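My Desk Project: Where Does All the Small Stuff Go?

Student report by Tobias Greenberg
Design and Everyday Life, final write-up

14 shares | 3 comments

Okay so when we got the assignment sheet for this class and it said "choose a surface you use every day and study it," I laughed, because my desk at the time was not really a surface. It was more of a pile with legs. I could fit a laptop on it if I moved a plate first. So I picked that, and my teacher said fine, but you have to write down what you find, including the embarrassing parts. There were a lot of embarrassing parts!

My question was pretty simple: if I only keep a few things on a table, and each of them has one spot, how long does it stay that way? And does it make any difference to how fast I get started on homework? I ran it through December, which was maybe a dumb month to pick (finals, my cousins visiting, wrapping paper everywhere), but that was the month I had.

Step one was the clear-out. I took everything off and sorted it on the floor into stuff I use, stuff I forgot I owned, and garbage. The forgotten pile won by a mile. I found a library card from a town we moved away from, three dead calculators, and the sticky notes I had been accusing my sister of stealing since September. (Sorry, Dana. I did say it to your face too.) The whole clear-out took 90 minutes and I had to stop once to eat.

Then came the budget part. We were allowed to spend money but we had to justify it, and I had $20 left from mowing lawns. I looked at a bamboo organizer from Grostance that was really nice and also really not in my price range. There was a metal mesh one from Finness that I tried out at the store, but every pen tip I stuck in it poked through the holes, and I know myself, I would have had ink on my sleeves all winter. I ended up with a basic plastic one with an open top and a see-through drawer. The see-through thing turned out to be a bigger deal than I expected, more on that later.

For the cloth I went with a light one with big black squares on it. My first idea was plain white, but my teacher pointed out that if I wanted to notice things drifting around, I should put them on something with lines. Which is kind of genius? With the squares I could sketch the table on graph paper every night and just mark where each thing had ended up. It does wrinkle like crazy, though. I ironed it once and then gave up, so my lines are a little wavy in places and my sketches are too.

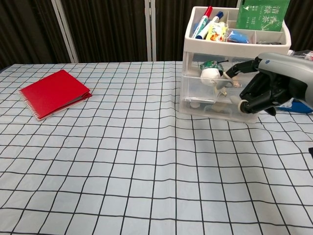 The rules I made for myself were short. The notebook lives on the left, closed when I'm done with it. Markers go in the top of the organizer, standing up. Anything smaller than my thumb goes in a compartment or in the drawer. And the middle stays clear, no matter what. That last one was the hardest rule by far, because an open space in the middle of a table is basically an invitation. My mom put mail on it. My dad put a screwdriver on it. I put a bowl of cereal on it and then stood there looking at my own sign that said KEEP CLEAR.

Every night before bed I did a check that took 2 minutes. I drew where things were, wrote down anything that didn't belong, and put it all back. I kept the log in a separate pad so the main notebook would stay a regular object in the study and not part of the measuring. I'm kind of proud of that, I thought of it myself.

What I found out:

The notebook almost never moved far. It slid around by a square or so and sometimes ended up crooked, but it always came back to the left side without me having to think about it. I'm right-handed so I figured it would migrate over, and it just didn't.

The markers were the most reliable thing in the whole project. I think standing them up is the trick. When markers are lying down they look like clutter, and when they're standing in a slot they look like they're on duty. I used them for the little whiteboard on my closet door and they went right back every single time, even the night my cousins got here and the whole house was chaos.

The drawer was a different story. I thought being able to see inside would make me keep it neat, and for a while it did. Then it became the place where I hid things from the rules. A button, a bread tie, a coupon for Carbone (the sandwich place by school) that had already expired. But because it's clear I couldn't pretend it wasn't happening, and I cleaned it out more often than any regular drawer I've ever had, so I'm calling that a partial win.

About the homework question – I timed myself from sitting down to writing the first word. Before the project I was really slow, mostly from hunting for things and then getting distracted by whatever I found. By the end I was starting almost right away on most nights. I know one person's table isn't proof of anything, and I also knew I was timing myself, so I was probably hurrying a little. My teacher wrote "good, say that" in the margin of my draft, so I'm saying it.

If I did it again I would use a heavier cloth that lies flat, and I'd get at least one other person to try the same rules on their own table. My friend offered hers but she has two cats and a glitter hobby, and I got scared. I would also like to test a bigger organizer against a small one, since I suspect a bigger one would just fill up with more bread ties.

My graph paper sketches are in the folder behind this report. Please ignore the one with the cereal stain.

Comments (3)

wakix_fan
I tried the one-spot-for-everything thing with my Wakix pencil case and lasted until lunch. Respect for doing a month.

Dana G.
I accept your apology about the sticky notes but I would like them replaced.

MrsP_room200
The squares idea is great, stealing it for my sixth graders. How did you keep the nightly sketches from getting boring?

Contact the class page editors | © Student Projects | Back to top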